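3 Wie wir zu unseren Beispielen gekommen sind

Wer die Vorarbeiten zu Levenora kennt, weiß, dass ich mich dort um die Datenerhebung ziemlich herumgedrückt habe. Ein Absatz, eine Tabelle, fertig. Mervin Sutherland hat mir das beim Gegenlesen zu Recht um die Ohren gehauen, und deshalb bekommt die Erhebung diesmal einen eigenen Abschnitt, mit allem, was dabei schiefgegangen ist. Es geht um 220 Episoden am Küchentisch, gesteuert von Hand, zwei Arme, ein Tisch, immer dieselben Tabletts und der Geschirrständer am Rand.
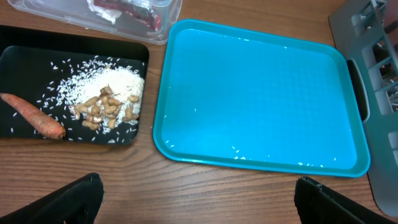

Saimi Ojala
Wissenschaftliche Mitarbeiterin, Projekt Levenora (Datenerhebung und Annotation)

3.1 Aufgaben und Material

Angefangen haben wir im Oktober mit einer Liste, die viel zu brav war: Becher greifen, Becher abstellen, Teller greifen, Teller abstellen. Damit lernt ein Modell vor allem, dass die Welt aus Bechern und Tellern besteht. Vilho Niskanen kam dann mit einer Tüte Reis aus der Küche zurück und meinte, wir sollten doch mal etwas nehmen, das sich nicht benimmt. Gute Idee, und eine furchtbare für den Fußboden!

Roher Reis verteilt sich nämlich. Man kann in der Aufgabenbeschreibung noch so oft »Ausgangszustand: Reis auf dem schwarzen Tablett« schreiben, nach ein paar Durchgängen liegen Körner auch dort, wo sie laut Protokoll nichts verloren haben. Ich habe am Anfang nach jeder Episode gewischt (sehr gründlich, fast schon beleidigt), bis mir Esko Savolainen vorgerechnet hat, wie viel Zeit dafür draufgeht. Seitdem gilt: Einzelne verirrte Körner bleiben liegen, Häufchen kommen weg. Im Datensatz gibt es also Streukörner in fast jeder denkbaren Lage, und nach den ersten Trainingsläufen bin ich damit ganz zufrieden. Das Modell aus den gewischten Episoden hat auf einzelne Körner reagiert, als wären es Zielobjekte, das spätere tut das deutlich seltener.

Am Ende standen 7 Aufgabenfamilien fest, vom Umlegen einer Karotte bis zum Einräumen in den Geschirrständer. Die vollständigen Anweisungstexte stehen im Anhang, samt der Formulierungen, die wir verworfen haben. »Leg das Gemüse weg« zum Beispiel: Wohin denn? Drei Leute am Steuer, drei verschiedene Antworten, und alle drei waren vertretbar. Wir haben solche Sätze aus den Trainingsdaten genommen und für die Auswertung in Abschnitt 5 aufgehoben.

3.2 Der Geschirrständer

Über dieses Ding könnte ich einen eigenen Aufsatz schreiben. Die Stäbe stehen schräg und dicht, und aus Sicht der Kamera am Arm verschiebt sich das ganze Muster, sobald man den Greifer nur ein wenig dreht. Wer steuert, verlässt sich dann gern auf die Kopfkamera, in der wiederum der Arm selbst einen Teil der Arbeitsfläche verdeckt.
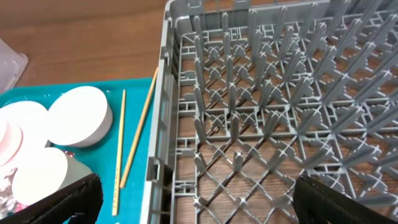
Meinir Ifans hat deshalb vorgeschlagen, die Annäherung an den Ständer zweimal aufzunehmen, einmal zügig und einmal mit einer kurzen Pause vor dem Einfahren. Die Pause hilft beim Steuern enorm, weil man sich sammeln und den Winkel korrigieren kann. Sie hat aber einen Haken, den wir erst spät bemerkt haben: Das gelernte Modell übernimmt sie. Es fährt hin, bleibt stehen, und wenn man Pech hat, bleibt es sehr lange stehen. Im Verlauf der Gelenkwinkel unterscheidet sich »ich überlege kurz« ja kaum von »ich bin fertig«.

Gelöst haben wir das halbwegs pragmatisch. Stillstände am Ständer werden vor dem Training gekürzt, die ungekürzten Rohdaten behalten wir trotzdem. Vilho hätte sie lieber ganz gelöscht, ich hänge an ihnen, und da ich die Festplatten verwalte, gibt es sie noch.

3.3 Wer steuert, und wie lange

An der Steuerung saßen 7 Personen, darunter auch ich. Ich bin nicht besonders gut darin! Esko ist mit Abstand der Schnellste von uns, und eine Weile habe ich gedacht, wir sollten einfach alles von ihm aufnehmen lassen. Der Versuch dazu war lehrreich. Ein Modell, das ausschließlich seine Episoden gesehen hatte, war flott unterwegs und völlig hilflos, sobald ein Griff danebenging. Esko greift eben selten daneben, und so fehlten die Stellen, an denen jemand zurücksetzt, neu ansetzt und leise flucht.
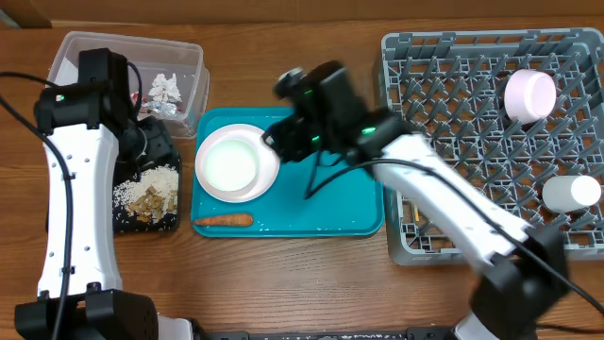 Also haben wir gemischt. Eine Sitzung dauert bei uns höchstens eine Stunde, danach wechselt die Person am Steuer. Beide Arme dürfen sich gleichzeitig über der Arbeitsfläche befinden, was die Aufnahmen realistischer macht und die Nerven strapaziert, denn gerade über dem großen Tablett in der Mitte kommt man sich gern ins Gehege. Fehlversuche bleiben drin, solange die Aufgabe am Ende erledigt ist. Abgebrochene Episoden bekommen eine eigene Marke und zählen nicht zu den 220.

Beim Zurücksetzen der Szene haben wir bewusst geschlampt. Meine erste Fassung des Protokolls hatte Klebebandmarken für jedes Tablett vorgesehen, auf den Zentimeter genau. Mervin hat die Marken nach der ersten Woche abgezogen und mir eine Würfeltabelle hingelegt: Welches Tablett verrutscht, in welche Richtung, was liegt diesmal darauf. Ich war erst skeptisch, heute würde ich es von Anfang an so machen. Die Würfelergebnisse stehen in den Metadaten jeder Episode, wer mag, kann also nach Anordnung filtern.

3.4 Was wir beschriften

Jede Episode bekommt eine Anweisung in ganzen Sätzen, dazu Zeitmarken für Greifen, Loslassen und Umgreifen. Beim Greifen haben wir am meisten gestritten. Beginnt es mit der ersten Berührung, mit dem Schließen der Finger oder erst, wenn sich das Objekt mitbewegt? Bei länglichen Dingen ist das in der Armkamera besonders heikel, weil ein Ende leicht hinter dem Finger verschwindet (Abbildung 4). Wir haben uns auf die Mitbewegung geeinigt und lesen sie aus dem Video ab, im Zweifel mit der Kopfkamera daneben. 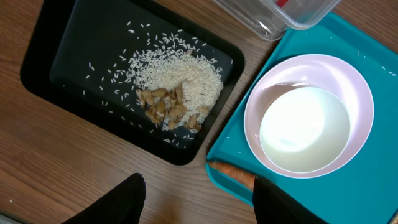
Abbildung 4: Einzelbild der Armkamera. Am rechten Greiffinger ein länglicher orangefarbener Gegenstand, daneben die rosa Schale auf dem türkisfarbenen Tablett; links oben der Reis auf dem schwarzen Tablett.

Zwei von uns haben unabhängig voneinander beschriftet, bei Abweichungen hat Meinir entschieden. Die strittigen Marken sind in den Daten gekennzeichnet, und in Abschnitt 4 lassen wir sie beim Training einmal weg und einmal drin.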